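Teaching the Hands

By the time Orvokki Hyvönen takes off the gloves, her wrists ache and she has moved the same plate 27 times. She has not touched a plate all morning. The one she has been moving exists in a simulated kitchen, and so do the hands that moved it.

Hyvönen is an operator at Platau, a small company in Oltunthorpe that records demonstrations for robot makers. She used to finish furniture. Now she sits on a stool with a headset on and sensors along her fingers, and the robot does what her hands do. Every joint angle is saved, together with what the robot's head camera would see. A learning program is later trained on those recordings until it can produce the motions with no person attached.

There are other ways to show a robot a task. The oldest one still in use at Platau is in the next room, where a single arm from Vávra is bolted to a bench. An operator takes hold of it above the wrist and pushes it through the job while the motors go slack. It works well for wiping, pouring and turning a crank. You feel the weight of the thing and the arm feels your corrections.

It works badly for two arms with fingers. A person has only two hands, and guiding a five-fingered hand from outside takes at least one of them for the palm alone. So for anything bimanual, Platau uses remote control, and much of that is done in simulation, where a dropped bowl costs nothing and the counter can be reset with a key.

The project on the screens in January was called Akura. It asked for 300 good demonstrations of simple kitchen jobs, with the objects placed differently each time. The team recorded 634 to get them. Some of the rejects were plain failures. More were successes that looked wrong – a long hesitation, a grab from an odd side, an elbow swung through a box.

"It copies your bad habits first," Hyvönen says. "I pause before I pick up anything flat. I never knew that until I saw the robot do it."

Plates are harder than they look. A flat rim on a flat counter gives the fingers very little to get under, and the operator feels no contact through the gloves. She has to judge it by eye, through a camera that sits where the robot's head would be.

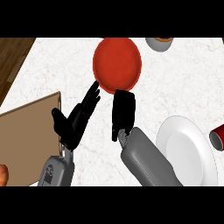

Both hands at the red plate in the simulated kitchen, with the right hand against its lower rim.

New operators tend to rush this part. Hyvönen tells them to bring both hands in before committing to either, and to keep the idle one out of the camera's way. Sessions last 20 minutes, then there is a break. After the fourth session of the day the recordings get sloppy, and she would sooner stop than throw them out later.

The trained program gets its own turn in the same kitchen, starting from layouts it has not seen. Hyvönen watches those runs with the sound off and a notebook open. When it misses, she writes down where the fingers were, and the next morning she records five more from that spot.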